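Capsule toys, again

My sister-in-law has gone over to the fewer-toys side. In January she boxed up around 300 things from the playroom in Besville and kept 17, because a book told her that children with less play longer and deeper. The book costs more than most of the toys did.

I'm not against clearing a floor. I've stepped on enough small parts to see the appeal. What bugs me is the claim - always made by somebody selling pale shelves - that a kid with 4 toys becomes a calmer kid.

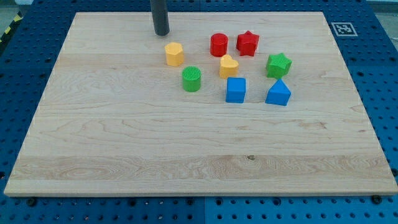 Blocks in red, green, yellow and blue.

My friend Elżbieta Stępień ran a daycare in Trescombe and tried the rotation thing for two months. Her verdict was that the children fought over fewer items. She also said the rooms looked great at pickup time, and the parents loved it.

Maybe it works in some houses. I'd like to see one person try it without posting the shelf. Meanwhile the boxes are in our garage, and my nephew asks for the dump truck every time he visits.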